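Frequently asked questions about the folding arm

Last updated Tuesday, July 31, 2018

These are the questions people ask when they come into the Clindthorpe shared workshop, see an arm in the corner holding somebody's clothing, and decide that their own job can wait. I have written the answers down so that I can point at the door, where a copy is pinned, and carry on working. If your question is missing, ask Heledd Landeg. She is more patient than I am and is usually at the bench by the window.

What is it for?

Folding cloth. You give it a piece of fabric, it picks the fabric up, shakes out the worst of it, lays it down and makes a fold. Then it makes another fold. A tea towel is the high point of its career so far.

Does it have a name?

Officially it is Durkora. Thenmozhi Kulkarni named it, and she built the first gripper, so she was allowed. Anil Iyer calls it the butler. It answers to neither.

Why cloth? Wouldn't blocks be easier?

Yes, a great deal easier. We did blocks over the winter and got quite good at them. A block is where you left it and the same shape as when you left it. The trouble is that I don't own many blocks and I do own a great many shirts.

Cloth has no fixed shape at all. Pick a shirt up by the shoulder and by the cuff and you have two different objects as far as the software is concerned. Pick it up twice by the same shoulder and you very nearly still do. We have all come to feel differently about laundry.

How does the gripper work?

There are two small fingers that close on each other, at the bottom of a tapered body. The fingers come down over a ridge in the cloth and pinch it. The taper lets them get down into a pile without the rest of the gripper flattening everything first, as version one did, with some enthusiasm.

The fabric tends to ride up between the two sides once it is held, and you get a tuck of it sitting inside the gripper above the fingertips. We fought this for weeks.
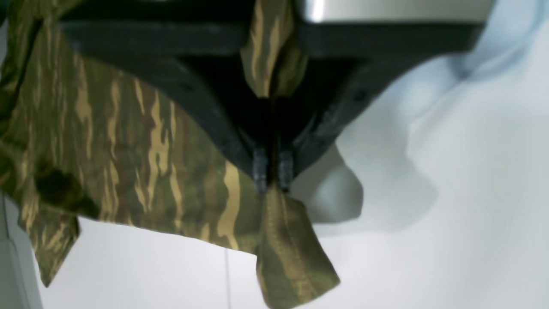
Thirumalai Nair finally suggested leaving it alone, on the grounds that a tuck going up the middle gives the fingers more to hold on to. He was right, and has mentioned it since. The only thing you have to watch is the release. If you open the fingers and go straight up, the tuck can come with you, and the whole piece gets lifted off the table and dropped somewhere of its own choosing. Open, wait a moment, go up slowly.

What are the fingertips made of?

The current pads are printed, with a layer of rubber glued on. The rubber came off a worn-out inner tube. Before that we tried bare plastic (slides off), sandpaper (does not slide off, ever, and neither does part of the jumper) and a pair of silicone pads cut from a baking mat, which were excellent until the glue gave up.

Any glue will hold for an evening. Roughen both sides before you stick them, and leave it overnight with a clamp on. I have written this on a card above the bench in large letters and people still come and ask me why their pads fell off.

How hard does it squeeze?

Less than you'd think. The gripper motor takes a number from 0 to 932, for reasons known only to whoever wrote the firmware, and we close at 300. Below that, heavier fabric creeps out under its own weight. Much above it the pads start to splay, so you end up holding the cloth with the edges and the grip gets worse as you squeeze more. Thenmozhi has a graph of this. Do ask her for it, she'd love that.

How does it know whether it has hold of anything?

It looks. There is a small camera at the wrist pointing down past the fingers, and the software checks what is hanging below them. We also read how far the fingers closed, which is a decent clue with denim and no use whatsoever with thin cloth. One layer of something thin and no layers at all come back as the same number.

What does the camera look for?

Two things, mainly: a patch of something that isn't background just under the fingertips, and an edge lower down that might be a hem. Hems are the prize. If you can find a hem you can slide or swap your grip along to a corner, and once you have a corner you are nearly a laundrette.

Plain dark cloth on a pale surface is the kindest case. Stripes and camouflage are the cruellest, since the print is full of lines that look like edges and dark patches that look like creases. Our first version saw a fold wherever there was a dark bit of pattern and tried earnestly to flatten it. I watched it smooth one brown blotch 80 times before I went and put the kettle on.

Why use camouflage at all, then?

Sivaprasad Mudaliar believes that you should test on the nastiest thing you own. If the software can find the hem on tiger stripes it can find it on anything in my wardrobe, which is mostly grey. There is a certain amount of laughing about whether the arm can see it. That joke has been made, thank you, by every visitor.

What about shadows?

Shadows have cost us more evenings than anything else. A gripper hanging over a pale surface under a workshop light throws a shadow of itself and of the cloth, in more or less the shape of the thing you are looking for, a little to one side. For most of the spring Durkora was very good at reaching for shadows.

What helped was a softer light, plus teaching the software that cloth has some colour and texture and a shadow has neither. What helped most was raising the piece and looking again. When the arm lifts, the cloth and its shadow shift by different amounts, so if you take one look low and one look higher, you can usually tell them apart.

Why does it hold things up and just stay there?

It is waiting for the cloth to stop swinging. This is the question I get most, normally from someone who thinks it has crashed. Sometimes it has crashed. Give it a slow count of ten and then fetch one of us.

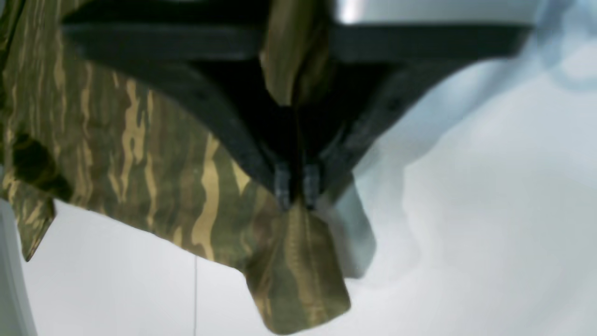 The wait used to be a fixed time, and we set it long enough for a bath towel, so a handkerchief would hang there perfectly still while we all got older. Now it compares one view with the next and moves on when they stop changing. The catch is that twisted cloth turns very slowly on its pinch point, so slowly that the software thinks it has finished, and then the flap underneath has gone round by the time the arm puts it down. Anil has a fix for this that he describes as nearly ready. It has been nearly ready for some time.

Can it fold a fitted sheet?

Can you?

Can it do my ironing?

No, and I would ask you to think for a moment about what you are proposing. It is a motorised arm that once reached for its own shadow, and you would like to hand it something hot.

Is it safe to stand near?

Stay outside the tape on the floor while it is moving. It isn't strong, but it is quite sure of itself. The red button on the near side of the bench stops everything, and anyone may press it at any time without asking. Nobody will be cross. Please don't press it to see what happens. What happens is that it stops.

Tie back long hair and take off lanyards and scarves. Scarves especially. It is a machine for grabbing cloth.

What software does it run?

Two programs that Sivaprasad wrote. One is called Devadiga and moves the arm. The other is called Stedeo and does the looking. They are separate because he wrote them in different moods. They talk to each other over the workshop network, so if you are downloading something enormous at the next bench, you may notice the arm becoming thoughtful.

Can I have a copy?

Yes. Bring a memory stick. The notes that go with it are reasonable for Devadiga and for Stedeo consist of one page, half of which is an apology.

I want to build one. Where should I begin?

Build the gripper first and use it by hand. I mean that literally. Hold it in your fist, with a switch in your other hand, and try to pick up a sock. You will learn more in an hour of that than in a month of arm, and it is much cheaper when you drop it. We have been through 3 grippers, and the two we threw out would never have been fitted if we had done this at the start.

After that, sort out your lighting. Then your cables, which should go along the arm and be tied down at every joint with a bit of slack. Anything hanging loose near the fingers will sooner or later be picked up and folded.

Can I bring something for it to try?

Please do, we are short of variety. Clean things only. No sequins, no lace, nothing with sentimental value and nothing you need for work tomorrow. Put your name on it. There is a box of unclaimed garments under the bench and some of them are quite nice.

When does it get its second arm?

We hope to have one going in September. A second arm means it can hold both corners of something at once, and this will change everything, according to Thenmozhi. Heledd says it will mean two arms waiting for the cloth to stop swinging. The parts are on the shelf by the drill press, so please stop borrowing the brackets.

Who do I tell if it breaks?

Whoever is nearest and looks worried. Write down what it was holding, what it was doing, and whether you heard a click. The click matters. Leave the cloth where it is, even if it is yours, until one of us has had a look.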